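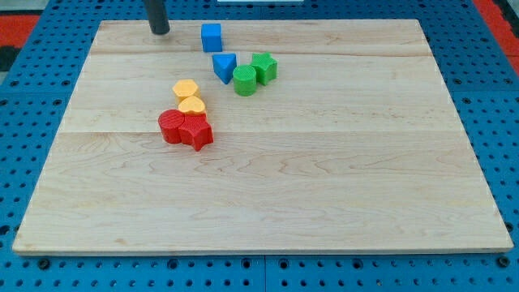
Submitted by Estrella Cuevas, project lead, Karton project
For: Zbigniew Michalski, Hositz
Period covered: to the end of August

1. Where we are

The work in this period was the second part of the plan: collecting demonstrations of block pushing by remote control, and training a first model on them. Collection is finished. Training has started and the first results are in section 4. Spending is within the agreed budget. The written guide for operators is late.

2. The task

The arm has a plain cylindrical tip and no fingers, so everything is done by pushing. The set has eight blocks, two each in red, blue, green and yellow: two cylinders, two stars, a cube, a triangle, a hexagon and a heart. The operator is given a short instruction such as "put the two blue blocks together" or "move the red star to the heart" and carries it out on the wooden board with the hand controller. The arm's movements and the instruction are saved together.

We had planned to start with four blocks and add the rest later. Bronisława Piątek suggested going straight to eight, as operators would otherwise have to relearn how to work round a crowded board. We agreed, and the timetable was not affected.

3. Collection

We recorded 440 demonstrations that passed checking. Sławomir Witkowska and Bronisława Piątek did most of the driving, in sessions of 50 minutes with a break between. Longer sessions were tried early on and dropped. Pushes became jerky towards the end and too many had to be thrown out.

The difficult cases are the ones where blocks touch. Pushing a star away from a cylinder usually turns both of them, and the operator has to come in from the far side and correct in small steps. We have kept these corrections in the data. Eugeniusz Krajewska's view, which I share, is that the model needs to see how a push is put right as well as how a clean one looks.

The controller, supplied by Stodine, had a delay that made fine pushes hard to judge. A software update reduced it. Demonstrations made before the update are stored separately and have not been used for training.

4. First training results

The model follows single instructions with a block that stands clear of the others. It is poor at separating two blocks in contact, and it sometimes pushes the right colour but the wrong shape. The two stars are mixed up less often than the two cylinders. We do not yet know why.

5. Problems and changes

The operator guide has been held up by the controller update, which changed several of the settings it describes. A draft is with Szewczyk for comment.

One of the 3 operators named in the proposal left the project in the first weeks. We have not replaced that person and do not ask to.

6. Next period

We will record further demonstrations of touching blocks only, retrain, and repeat the same tests. Eugeniusz Krajewska will also try correcting the model while it runs, with the operator taking over the controller when a push goes wrong. We ask for Hositz's agreement to move 2 weeks of operator time from guide writing to this work. A reply before the next round of recording would let us book the room.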